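7장 팬 행사와 팬덤 경제

학습 내용: 행사 기획의 흐름, 초청 게스트, 팬 참여 프로그램

팬 행사는 작품이 끝난 뒤에도 계속된다. 영화, 드라마, 게임 다 마찬가지. 이 장에서는 가상 도시극 시리즈 '라스툼(Rastum)'의 팬 모임을 중심으로 본다. 첫 모임 참가자 199명. 이듬해 6월엔 400명을 넘겼다. 홍보비는 거의 안 썼다.

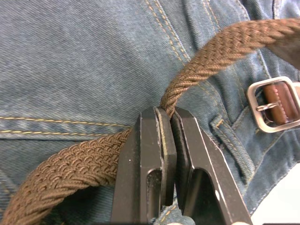
왜 늘었나? 기획자 쿠무디니 사하는 입장권보다 프로그램을 먼저 짰다. 의상 경연, 대본 낭독, 퀴즈. 게스트 섭외는 그 다음. 순서가 중요하다. 섭외부터 하면 예산이 거기 다 묶인다.

이 사이트는 쿠키를 사용합니다. 계속 이용하시면 쿠키 사용에 동의하는 것으로 간주됩니다. [동의] [설정]

용어 몇 개만 먼저. '코어 팬'은 매회 오는 사람, '라이트 팬'은 한두 번 오고 마는사람. 둘의 지출 방식이 다르다. 자세한 건 12장에서 다룬다. 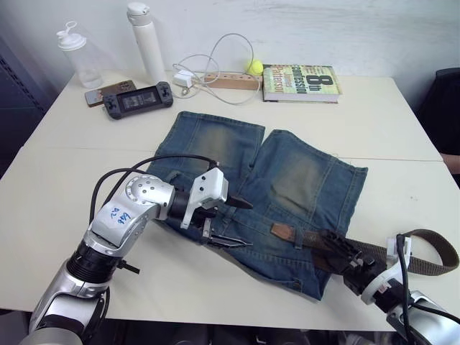

그림 7-1 탁자 위의 청반바지와 로봇 팔 두 대

1절은 행사 일정표 짜기부터. 읽기 전에 자기가 가 본 행사 하나를 떠올려 둘것. 규모는 상관 없음.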